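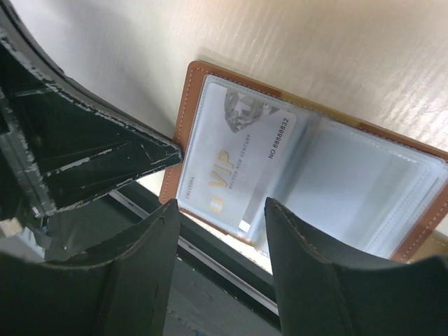 gretport_deb
What does a reading of 51 mean on the Pustau business survey?
A few more firms said things got better than said they got worse.

chisholm51
Well, I'd be careful with that, friend. It was down 3 points in May, and my shop here in Chisholm has had a lovely, busy summer!

gretport_deb
Glad to hear it! But one shop isn't the whole region, and services did slip (Aaliyah Carrier's write-up goes into it).

lalledent_lou
I'm with chisholm51, sorry Deb. Only 32 firms answered, so I wouldn't lose sleep over it.
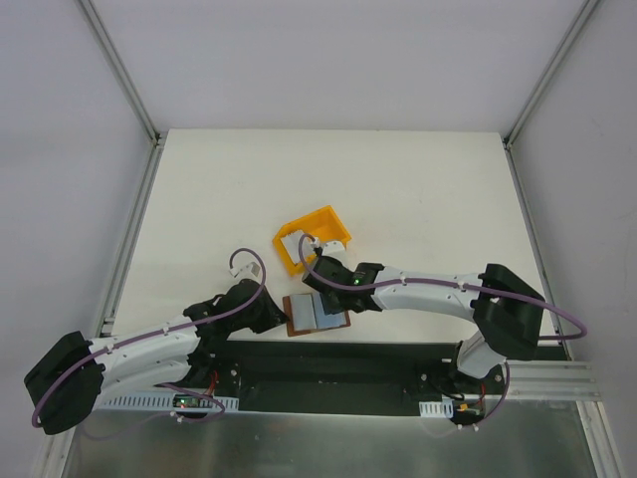 Orange-yellow bin on the white table

gretport_deb
Fair enough, Lou, though I'd still hold off on hiring until the next one comes out.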